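What I Spent on Vaping Last Year, and What I'm Changing

13 January 2025
6 min read

I keep receipts. It started with the truck, when I was trying to figure out if it was worth fixing, and I never stopped. So in December I sat down with the shoebox and the bank app and added up everything I'd spent on vaping for the year.
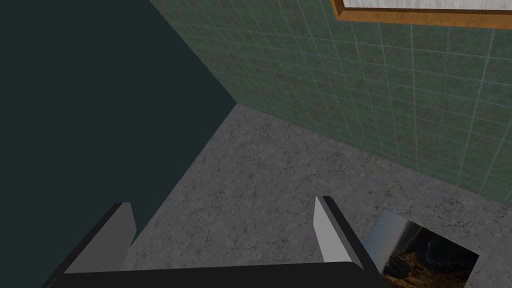

The total was $911. I had guessed half that. I would have told you so with a straight face, too, and I would have told you I was saving a pile of money compared to cigarettes. I was saving money compared to cigarettes. I was also spending a lot more than I needed to, and most of the waste came down to a few habits that I'd like to write down while the numbers are in front of me.

Some background for anyone who hasn't read the older posts. I smoked for a long time, menthols mostly, and moved over to vaping after a bad winter of bronchitis. My first device was a cheap pen from a gas station that leaked in my coat. Then I had a big box mod that a coworker talked me into, which made more vapor than I ever wanted and ate batteries. For the past two years I've used a small refillable pod, a Latero, with the draw set tight. I don't chase clouds. I use it on breaks, in the truck, and on the back step at night.

I'm not recommending any of this to a person who doesn't already smoke. If you don't use nicotine, stay that way, it's a dull and expensive thing to be attached to.

Where the money went

I split the receipts into four piles: juice, pods, hardware, and disposables.

Juice was the pile I expected to be biggest, and it wasn't. I buy Amance tobacco blend in the large bottles, and one bottle lasts me a good while. I'd also bought a number of small bottles in flavors I wanted to try. There was a custard one, a couple of fruit ones, and a coffee one that tasted like a burned pot. Most of those are still in the drawer with an inch gone from the top. I'm not going to finish them. I know I'm not, and I still bought another one in the fall.

Pods were worse. The Latero takes a pod with the coil built in, so when the coil goes, the whole thing goes in the trash. I was changing mine every time the flavor dipped a little. I'd also been buying them one or two at a time at the counter, which is the most expensive way to buy them.

Hardware should have been zero. My device was working fine in January. But I left it on the roof of the truck in spring and drove off, and then I bought a second one as a backup, and then I bought a different color when the shop had a sale. Call that one stupidity and one vanity.

Then there were the disposables. This pile made me put my pen down for a minute. I don't think of myself as somebody who uses disposables. I have said out loud, to other people, that they're a rip-off. But every time I forgot my pod at home, or ran out of battery, or went out of town overnight, I bought one. They add up fast. They were more than a third of the total, and I can't remember enjoying a single one. They're too sweet, and the nicotine is much stronger than what I normally use, so I'd end up with a headache and then go back to my regular juice and feel like it was doing nothing.

Talking to Darren

I buy most of my stuff at Zuvine, over on Sugden, next to the tire place. Darren Haslam runs it. He's there most days himself. I took my list in on a slow afternoon and asked him to tell me where I was being dumb, which I figured he might not want to do, given that he's the one who sold me a lot of it.

He went down the list and was pretty straight with me. He said the pods should be lasting me longer than they were, and asked how I fill them. I said I fill one, put it in, and use it. He said to let it sit longer before the first pull so the cotton soaks all the way through. I knew that from the box mod days and had just quit bothering. A dry hit on a new coil scorches it and it never tastes right after that, so then you throw it out early and blame the pod.

He also asked what wattage I had it set at. I didn't know. The little Latero has a setting you change by clicking the button, and mine had been on the high one, probably from my pocket. He clicked it down. It's cooler now and I noticed the difference for one day and then forgot about it.

On the juice, he said something I hadn't thought about, which is that sweet flavors gunk up a coil much faster than plain ones. Every time I tried one of those custard or fruit bottles I was shortening the life of the pod as well as wasting the bottle. So the flavor drawer was costing me twice.

I asked him about the disposables and he shrugged and said people buy them because they're right there at the register. He still sells them. It's a big part of what comes through the door, and he said if he dropped them half his customers would go to the gas station. I don't hold it against him, but I'm not going to be one of the people buying them.

Nicotine strength

The other thing I've been working on is the strength. When I first switched I was on a high number and needed it. I went down in steps, slower than the guys online say to. Each time I'd buy the lower strength and mix it half and half with what I had left, run that until the bottle was gone, and then use the lower one straight.

I'm on 6 milligram now. It took a couple of tries to stay there. The first time, I was puffing on it constantly to make up the difference, and went through juice so fast that I was back to the higher strength in two weeks. The second time I waited until work had calmed down, and I made a rule that I don't carry it from room to room in the house. It stays on the shelf by the back door. If I want it I have to get up and go stand outside. In this weather that helps more than any willpower.

The disposables wrecked this too, by the way. One weekend on one of those and I was starting over. I didn't connect the two until I saw the dates on the receipts next to the dates I'd written down for my strength changes. Two out of three times I'd slid back, there was a disposable in the same week.

I went 162 days last year without a slip to anything stronger, counting from early in the year to the fishing trip in summer. I'd like to beat that. I don't have a date for getting to zero. I've had quit dates before, with cigarettes, and all they did was make me smoke more the week leading up. My doctor would like me to be off everything, and she's right, and I'm working on it at the speed I can manage.

What I'm doing this year

No more single pods. I buy the multi-pack, and I write the date on a piece of masking tape when I put a new one in. So far the one I'm on has outlasted the last two put together, at the lower wattage and with plain juice.

One flavor. Amance tobacco, big bottle, that's it. I gave the custard and the unopened fruit one to my brother-in-law, who vapes everything and has no taste. The coffee one I'm stuck with. Don't pour it down the sink, and don't toss it in the kitchen trash if you've got kids or a dog. Our county has a drop-off day for household chemicals and it's going there, along with the dead devices, which have lithium batteries and shouldn't go in the regular trash either. I had five of those in a coffee can in the garage.

A charging cable in the truck. It cost me 99 cents from the bin at the hardware store and it probably would have saved me a dozen disposables. I also put the spare Latero, the color I didn't need, in the glove box with a filled pod, so the vanity purchase is finally earning its keep. I take it inside when it's below freezing. Last week I forgot and the juice was like syrup, but it came back once it warmed up.

No disposables at all. If I forget my device, I go without until I get home. I did that last Thursday on a full shift. I was short with people by lunch and chewed a lot of gum, and then I went home.

I set a budget for the year too, and I'll post the receipts every few months so I can't fudge it. Somebody emailed after the last post to ask if I'd share the spreadsheet. It's only four columns: date, what it was, what it cost, and why I bought it. The last column is the useful one. A lot of mine just say "forgot." If you're going to try this, fill that part in the same day, since I went back and tried to do a few from memory and I was making things up.

Next post will be about the truck again. The heater core is going and I've got a quote I don't like.

6 comments
Share this post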